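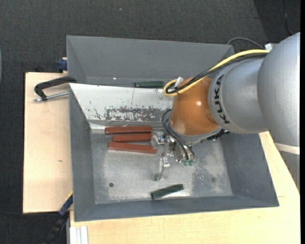

Water off again in Burkemlow, second time this month

20/05/2023

Homes on the north side of Burkemlow had no water this morning after a main went under Allis Road. Over 800 properties hit, according to the supplier, Nekier Water. Low pressure reported as far out as the golf club.

Crews on site from first light. Road shut both ways between the chapel and the petrol station, diversion signed via Mill Lane. Expect queues. The 14 bus is missing out four stops untill further notice.

Bottled water at the leisure centre car park, 2 packs per household, bring something with your adress on it. Anyone who can't get out should ring Nekier and ask for a delivery.

Supply should be back by teatime, the firm says. May run cloudy at first, leave the cold kitchen tap on till it clears.

The pipe is 72 years old. Replacement of the whole stretch had been pencilled in for September. Nekier would not say if that will now be brought forward.

Tipoki Cafe is shut today, tomorrow's quiz still on. More when we get it.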